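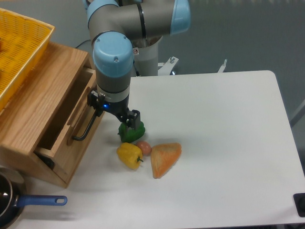
The robotics club's arm with its gripper over a green bell pepper during kitchen-table practice.

Students in the Ledach robotics club are spending the fall teaching a robot arm to put away groceries, one pepper at a time.

The club has 12 members this year and meets after school in a classroom on the second floor. Their project, which they have named Elleo, asks the arm to pick up food from a white table and put it where a person asks. It can go in the drawer of a small wooden cabinet, in the yellow basket on top of the cabinet, or in the frying pan.

"We thought the hard part would be the code," said Sandamali Sivakumar, a junior who leads the project. "Most of our time goes to peppers. They're wide at the top and narrow at the bottom, and they roll if you come in crooked."

Students take turns guiding the arm through each move while a computer records it. Every recorded try is saved with a short label, such as "green pepper to drawer," and later used to train the program that runs the arm by itself. Since the club started in September, members have saved 1,481 tries. After going through them as a group, they kept 1,078 and threw out the rest, mainly for dropped items and wrong labels.

The food on the table changes from one practice to the next. Peppers, an onion and a triangle of bread are in the current set. The onion is the easiest to hold, Sivakumar said, and the bread is the hardest because it lies flat and gives the two fingers very little to grab.

The drawer has been its own problem. At first the students wanted the arm to pull it open by the black handle before putting anything inside. They have set that step aside for now, and a student opens the drawer partway before each try.

The club plans to enter Elleo in the Kwok Student Automation Challenge this winter. Teams there get 2 runs on a table set by the judges, and the better score counts. Prudeo, a local machine shop, is paying the entry fee and has offered to cut spare brackets if the club needs them.

Before then, members want to add more food shapes and practice with items placed close together. Students who would like to join can stop by during any practice at 3:30 p.m. No experience with programming is needed.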